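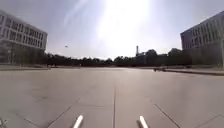 Trornholm 在 Rirkness 园区正式使用室外自动运送车 Dirico，楼间运送组的工作内容随之调整

Rirkness，2023年4月6日

Trornholm 公司今天宣布，Rirkness 园区两栋楼之间的室外运送工作，从本月起由自动运送车 Dirico 正式参加。车辆由合作方 Pfister 公司提供并负责技术维护，Trornholm 的楼间运送组负责每天的调度、装卸和现场管理。在此之前，双方从去年11月开始做了试运行，试运行期间的安排、发现的困难以及对员工工作的影响，在本新闻稿中一起说明。

Trornholm 的业务是测量仪器的检修和校准。客户把仪器寄到园区，收件和登记在北楼，检修车间和校准室在南楼。仪器修好以后要回到北楼包装和发出。所以，几乎每一台仪器都要经过两栋楼中间的广场至少一个来回。除了仪器，还有备件、标签、纸质证书、内部信件，有时候还有食堂借给会议室的保温箱。这些东西以前全部由人推手推车来送。

运送组目前有七名员工，这个数字在试运行前后没有变化。公司希望在开头就把这一点写清楚，理由很简单：去年秋天消息刚刚公布的时候，员工问得最多的就是这个问题。

运送组以前的一天

运送组的工作，在公司内部不太容易被看见。仪器到了，大家觉得是应该的；仪器没有到，电话就响了。一位在运送组工作时间比较长的同事在内部座谈会上这样介绍：

“早上先到北楼收件处，看哪些箱子已经登记好。装上手推车，出门，过广场，到南楼的货运门，打电话叫里面的人来签收。有时候里面的人正在做测量，不能马上出来，我就等。等完了，再看有没有东西要带回去。没有的话，就推空车走回来。回到北楼，可能刚才又来了一件急的，于是再走一次。”

公司请运送组用普通的纸质表格记录了自己的行程。从表格上看，走路本身占的时间比等待还要少。等签收、等电梯、等别人找到一张遗失的单子，这些加在一起，是一天里最长的部分。另外一个结果让管理人员比较意外：不少行程只是为了送一个信封。

推手推车过广场，听起来是轻松的工作。但是广场的地面是大块的混凝土板，板和板之间有接缝。载着校准过的仪器经过接缝的时候，员工会放慢速度，有的人会把车头稍微抬起来。这种动作一天要重复很多次，对手腕和腰都不好。园区的职业健康服务在以前的检查中也提过建议，建议当时是换一种轮子更大的手推车。手推车后来换了，接缝当然还在那里。

为什么选择广场这一段

自动化在 Trornholm 并不新鲜。南楼的备件库里有自动升降的货柜，北楼收件处有自动贴标签的设备。可是两栋楼之间的这一段路，长期以来没有人考虑过。它不属于任何一个部门。设备部门认为它是物流的事情，物流部门认为它是园区管理的事情，园区管理部门负责清扫地面和修剪树木，对仪器没有责任。

去年，三个部门坐在一起，把楼间运送作为一项共同的工作来讨论。讨论的出发点是校准室提出的意见。校准室希望仪器到达的时间更加平均，少出现上午没有工作、下午堆满箱子的情况。从这个意见开始，讨论才慢慢走到车辆的问题上。

Pfister 公司在这个时候介绍了 Dirico。这是一种在室外平地上低速行驶的运送车，适合路线固定、距离不长的地方。Trornholm 的设备部门先看了演示，然后请运送组的全体员工也看了一次。第二次演示的时间更长。员工提的问题比设备部门提的问题多，而且更加具体，例如：箱子的门从哪一边打开？下雨的时候装货，人站在哪里？车停在路中间不走了，我可以推它吗？

最后一个问题在当天没有得到满意的回答。后来 Pfister 修改了操作说明，增加了人工移动的步骤，并且把这个步骤放在说明的第一页。
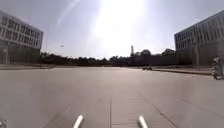
Rirkness 园区，两栋楼之间的广场。从 Dirico 车头向前看，右边有人骑两轮车经过。

试运行怎样进行

试运行使用了两辆车。开始的时候，每一辆车旁边都有一名运送组的员工陪同步行，手里拿着遥控器。车走多快，人就走多快。几位员工对这段时间的评价不太高，他们说，陪着一辆车散步比自己推车更加累，原因是眼睛一直不能休息。

陪同阶段持续了三个星期。在这个阶段，员工每天填写一张记录纸，上面写明车在什么地方停下、停的时候前面有什么、员工自己认为它应该不应该停。最后这一栏是运送组自己要求加上的。Pfister 的工程师原来只准备使用车上的数据，后来他们承认，纸上的这一栏对他们很有帮助。

广场是开放的。员工步行经过，也有人骑两轮车经过，有时后面还坐着一个人。公司没有因为 Dirico 改变任何人的走法，也没有在地面上画专用的车道。园区管理部门曾经建议画线，运送组反对，认为画了线以后大家会以为线以外的地方车不会来，这样反而不安全。这个意见被接受了。规则定得很短：人先走，车等。

在实际运行中，车等待的次数比计划的多。早上上班和午饭以后，广场上经过的人比较多，Dirico 走走停停，运送一次需要的时间有时候比人推车还要长。运送组因此重新安排了时刻：急件在这两个时段仍然由人来送，车在这两个时段充电或者装货。这样的安排看上去不太先进，但是很实用，到现在仍然在使用。

阳光是另外一个困难。广场宽阔，没有遮挡，当太阳正对着车头的时候，摄像头画面的上部会变得很白，远处的树和楼只剩下比较暗的形状。车辆行驶不只依靠摄像头，所以行驶本身受到的影响有限。受影响的是坐在北楼调度台前面的人：调度员要从画面上判断前方的情况，画面太亮，判断就需要更多时间。调度员提出了两个要求，一个是画面下半部分要能够单独放大，另一个是画面旁边要显示车的位置图。两个要求都已经做到。

关于接缝的问题，双方花的时间比预想的多。仪器箱里放了记录振动的小设备，在不同的速度下经过同样的接缝。测试的结果是，Dirico 在载有校准完成的仪器时，使用一个更低的速度。调度员装货以后在屏幕上选择“已校准”，车就按照这个速度走。如果忘记选择，系统会默认是已校准的仪器。慢一点没有关系，快了不可以，这是校准室的原话。

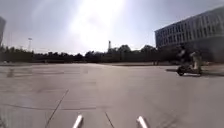 Trornholm 新闻组

员工的工作有什么变化

正式使用以后，Dirico 每周在两栋楼之间完成110多次运送。信封、备件、标签和大部分小型仪器箱由车辆来送。体积大的仪器、客户指定要由人陪同的仪器、还有没有合适包装的物品，继续由运送组的员工来送。

运送组七名员工的工作因此分成了几种岗位，每个人轮流担任。公司没有把调度台固定给某一个人。这是员工在座谈会上投票决定的，虽然设备部门原来有不同的想法，他们认为固定的人会更加熟练。员工的看法是，如果只有一个人会调度，这个人就不能请假了。

调度岗位在北楼收件处的旁边，有一张桌子、两个屏幕和一部电话。调度员接受各个房间的运送要求，安排装货的顺序，看车辆的状态，在车辆请求帮助的时候做出决定。多数请求的内容很普通，例如前方有东西长时间没有移动，车不知道要不要继续等。调度员可以让它等，也可以让它返回，或者请在广场上的同事过去看一看。

装卸岗位变化最小，但是增加了一项检查。每次关门以前，员工要确认箱子已经用带子固定，然后在门边的屏幕上按确认。试运行的第一个月里，这个确认按钮的位置太低，个子高的员工每次都要弯腰。现在按钮已经移高。公司在这里提到这样小的事情，是因为在意见表里面，它出现的次数仅次于休息时间。

第三种岗位在内部叫做“楼内联系”。以前员工在南楼的货运门等签收，现在负责联系的同事在楼里面，从货运门把物品直接送到校准室或者检修车间的桌子上，同时把要返回的物品收好。对校准室来说，这是最明显的改变。技术人员不需要停下测量跑到楼下去签字了。

一位校准室的技术人员这样说：“我以前知道运送组的同事长什么样子，可是不知道他们怎么称呼。我们只在门口见面，大家都着急。现在他每天来几次，他知道哪张桌子上放急件，也知道哪一台仪器不能靠近窗户。有时候他比我先发现单子写错了。”

一位从调度岗位开始学习的员工说得比较保守：“我对电脑不是很有信心。第一个星期我每天晚上都在想，是不是按错了什么。现在可以了，但是我还是喜欢轮到装卸的那一天，因为可以出去走走。坐在屏幕前面，肩膀会疼。”

针对肩膀的问题，调度岗位每次值班的时间已经缩短到半个班次，另外半个班次做楼内联系。桌子换成了可以调节高度的。

培训和工资等级

全部七名员工都参加了 Dirico 的操作培训。培训在园区里进行，在上班时间内，由 Pfister 的人员讲解车辆部分，由运送组自己的同事讲解时刻和装卸的部分。教材的第一版是从别的语言翻译过来的，有一些地方读起来不自然，员工帮助修改了许多句子。现在使用的版本更短，图更多。

完成培训并通过现场操作的员工，岗位等级已经按照公司的工资规定重新评定。调度工作包含判断和责任，与以前的推车工作不属于同一个等级，这一点在员工代表和人事部门之间讨论过几次，最后达成一致。具体的数额属于内部事项，在此不公布。

公司同时确认，Dirico 的摄像头画面只用于行驶和调度，不用于考勤，也不用于评价员工的工作速度。画面的保存时间和可以查看的人员写在内部规定里，规定贴在两栋楼的入口，访客也可以阅读。员工代表有权随时要求查看访问的记录。在试运行期间他们要求过，并且得到了记录。 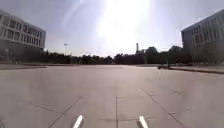 还有一些问题没有完全解决，公司认为新闻稿里也应当写出来。

第一是大雨。Dirico 可以在小雨中行驶，但是雨大的时候，调度员会停止车辆，改为人工运送。什么程度算大雨，目前没有一个很好的标准，由当班的调度员决定。有的同事比较小心，有的同事不太小心，因此同样的天气，车有时候开，有时候不开。双方正在考虑在北楼的屋顶上安装一个雨量计。

第二是广场边上的路缘。两边靠近楼的地方地面比广场高一点，Dirico 不能自己上去，只能走货运门前面的坡道。当坡道被送货的卡车占用，车就在下面等。运送组已经和经常来的几家运输公司说过，请他们把卡车停在标志后面，情况好了一些。新来的司机不知道，还是会停在坡道前面，这时需要有人走出去和司机说话。

第三是访客。有的访客第一次看到 Dirico，会站在前面观察它，或者想试一试它会不会停。它会停。问题是它停了以后，访客也不走，于是大家都在等。门卫现在会在登记的时候说明一下，给访客一张小卡片，上面写着请不要在车的前面停留。

第四是噪声，准确地说是提示音。车起步的时候有一个声音，让附近的人知道。办公室朝向广场的同事认为这个声音太响，而装卸的同事认为在卡车旁边听不清楚。Pfister 提供了几种不同的声音，员工试听以后选择了一种比较低的。朝向广场的办公室里仍然有人不满意，讨论还在继续。

安全方面的安排

试运行到今天，Dirico 没有碰到过人，也没有造成仪器损坏。有过一次箱子在车里倾斜的情况，原因是带子没有扣好，里面是一包空的纸盒，没有损失。从这次以后才有了前面提到的关门确认。

每天第一次出车之前，当班员工按照清单检查车辆：轮胎、灯、提示音、急停按钮、货箱的门锁。检查完成以后在清单上签名，清单夹在调度台旁边的蓝色文件夹里。急停按钮每天都要真正按一次。电子的清单也考虑过，运送组决定暂时保留纸张，大家觉得签名的时候会再看一眼。

如果车辆在广场上停止并且不能继续，调度员先通知附近的同事，由同事到现场把车切换到人工移动，推到广场的旁边，然后再联系 Pfister。不允许在车道口或者门前修理。Pfister 的技术人员在工作日可以远程查看故障，需要的时候到园区来。

广场同时是两栋楼的疏散集合地点。听到火警以后，调度员按下“全部停止”，车辆就停在原地，人离开。去年冬天的疏散演习中这个步骤练习过，演习中发现其中一辆车停的位置正好在集合牌的前面，后排的人看不见牌子。现在时刻和路线已经调整，让车离集合牌远一些。

合作方的看法

Pfister 公司的项目负责部门表示，在 Rirkness 的工作让他们对产品有了一些新的认识。“我们以前主要关心车能不能从一个点走到另一个点。在这里，运送组让我们看到，两个点上发生的事情更加花时间。谁来开门，单子放在哪里，里面的人知不知道东西已经到了。我们现在的软件有一半的新功能和行驶没有关系。”

到达通知就是其中的一个例子。车快到的时候，南楼的联系岗位会收到一条短消息。原来的消息里有车辆编号、时间、电量和货物代码，员工觉得太长，走路的时候读不完。现在只写哪个门、有几件、急不急。

Trornholm 的设备部门对试运行做了内部的总结。总结里写道，车辆准备得比较早，而工作流程准备得比较晚，如果重新做一次，应该把顺序反过来，先让运送组写下每一种物品怎么走，然后再决定哪些交给车。总结也提到，预算里面没有为门口的改造留下足够的钱，南楼的货运门后来才换成自动开关的，在换门之前，联系岗位的同事每次都要用脚挡着门。

下一步

今年，公司不计划增加车辆。两辆 Dirico 对现在的工作量是足够的，一辆在保养的时候，另一辆和员工一起可以完成全部运送。接下来的重点是减少只送一个信封的行程。各部门从下个月起可以在固定的时间把信件放到统一的盒子里，由车一起带走。急的信件仍然可以单独要求，不需要填写理由。

公司也收到过询问，是否会把自动运送扩大到夜班。目前的回答是不会。夜班时南楼货运门没有人值班，东西送到门口也只能留在车里过夜，这对仪器和对客户都没有好处。

运送组方面，其中的三名员工已经报名参加进一步的培训，学习简单的维护，比如更换轮胎、清洁传感器和读取故障代码。这样，一部分小的故障不必等 Pfister 的人员到场。培训结束以后，他们会继续留在轮班里，同时得到维护方面的补贴。

对其他企业的参观要求，Trornholm 原则上欢迎。请提前和新闻组联系，并请理解，参观的时候运送工作不会停下来。参观者在广场上由运送组的同事陪同，由他们介绍车辆和流程，有问题也可以直接问他们。

关于 Trornholm

Trornholm 从事测量仪器的检修、校准和相关文件服务。收件、检修、校准和发货集中在 Rirkness 园区的南北两栋楼内进行。

关于 Pfister

Pfister 提供用于企业内部场地的低速自动运送车辆，包括 Dirico，并提供安装、培训和维护服务。

媒体联系

Trornholm 新闻组，Rirkness 园区北楼。
采访和参观申请请以书面形式提出，并注明希望了解的内容以及来访人数。引用本新闻稿中的员工谈话时，请保留匿名。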